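12 April 2023
Ginette Penner

1/ Notes on why hard-surfaced rooms sound bad on calls, and what to change first. I get this question often enough that I would like to have something to link to.

2/ Start with the distinction people skip. Soundproofing keeps sound from getting in or out. Treatment changes how sound behaves once it is inside. Different materials, different budgets. Foam on a wall does very little for the neighbor's TV.

3/ Speech reaches a microphone by the direct path first, then again off every surface large enough to reflect it. Sound covers 34 feet in 30 milliseconds. Short delays blend with the voice and change its tone. Long ones smear the consonants.
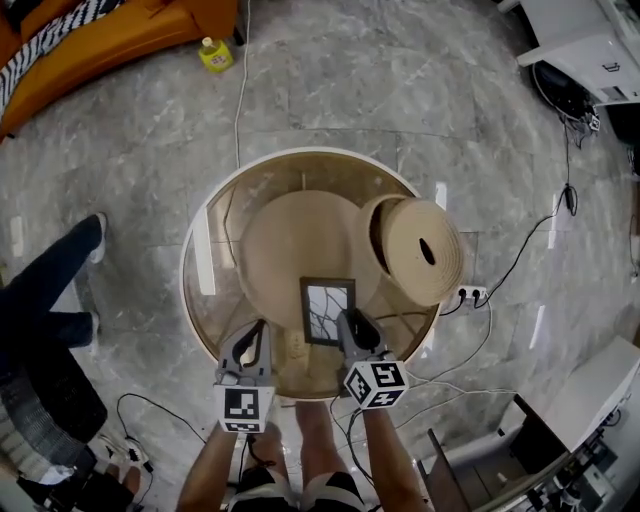

Vowels survive this fairly well because they are loud and long. Consonants are short and quiet, so the tail of one syllable covers the start of the next. The listener hears plenty of level and still asks you to repeat the word.

4/ Turning up the gain does not help. It raises the voice and the reflections together, and the ratio between them is what matters. The cheapest way to improve that ratio is to move the microphone closer. Halve the distance and the direct sound comes up 6 dB while the room stays almost the same.

5/ Glass, tile, plaster and sealed concrete all absorb very little in the speech range. Windows do give way a bit at low frequencies. Bare tile gives you close to nothing at any frequency that matters here.

6/ Clap once and listen. A smooth decay is reverberation. A rapid buzz or zing is flutter echo, caused by two parallel hard surfaces. Stand between the suspected pair when you test, and repeat facing the other way.

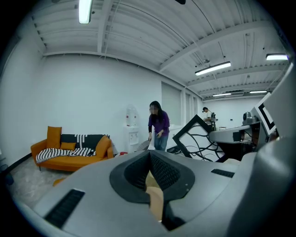
7/ Flutter is the easier fault to fix. You only need to break up one of the two surfaces. A full bookcase with uneven depths will usually do it. So will a thick curtain hung with proper fullness.

8/ Reverberation takes area. Dale Charbonneau sent me before and after recordings from an office in Friesen where they had hung one small panel behind the desk. I could not tell the files apart. One panel in a large room is decoration.

9/ Thickness decides how low a panel works. A 2-inch mineral wool panel is a reasonable default for speech. Mount it with a gap behind it and it reaches lower for the cost of a few spacers. Thin carpet takes the top end off and leaves the middle alone, so the room ends up dull and boomy.
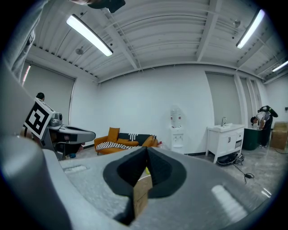

Fabric facing should be loose enough to breathe through. If you can't blow air through it easily, the high frequencies will bounce off it. Painting over a finished panel has a similar effect — I have had to talk Colton Bouchard out of this more than once.

10/ Egg cartons: no. They are thin, they barely absorb, and they burn.

11/ Order of work, then. Move the microphone. Put down a rug with a thick pad. Deal with parallel walls. Buy panels last, and look at the ceiling before the walls, as it is usually the largest bare surface left.

12/ Corrections welcome. Please say which post you mean.

Contact | © 2023 Ginette Penner | Back to top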